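5.2 False success reports in the garment task

The headline result for the folding policy is that it finished most of its trials. We are less sure what that number means. Of the 432 trials logged by Cilon, the success label came from a detector that reads jaw opening and motor load. If the jaws stop short of closing and the load stays up, the grasp is marked as held. Cloth makes a poor test of this rule. A thick seam, a bunched hem or a layer caught from the table can all stop the jaws, and the detector cannot tell one from another.

Two of us (Habte and Calvo) went back over the video without seeing the labels. The commonest fault was a grasp on the wrong part of the garment, after which the policy carried on and reported a fold. Furukawa has argued that a tighter load threshold would cure this. We tried it, and the false reports went down, but so did the true ones – the threshold mostly traded one error for another.

Part of the trouble may start in the demonstrations, which were recorded with hand-held grippers. In Figure 3 the cloth is gathered into a twisted bundle, with a dark panel running across it. From such a view we would not care to say which edge is the hem, and we doubt that the policy can. The demonstration set holds 1787 clips, and none was screened for this before training. Whitlock's earlier claim that the set was clean rests on the same detector and should be set aside.

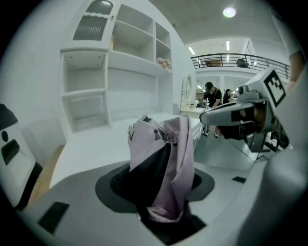 Figure 3. Pink garment pinched between the jaws of a hand-held gripper, with a second gripper at upper right.

5.3 Limits of the review

Our own labels are no gold standard. The two reviewers disagreed most often on clips where the jaws hid the cloth, and we settled these by talking them through, so the agreement we report is kinder than it ought to be.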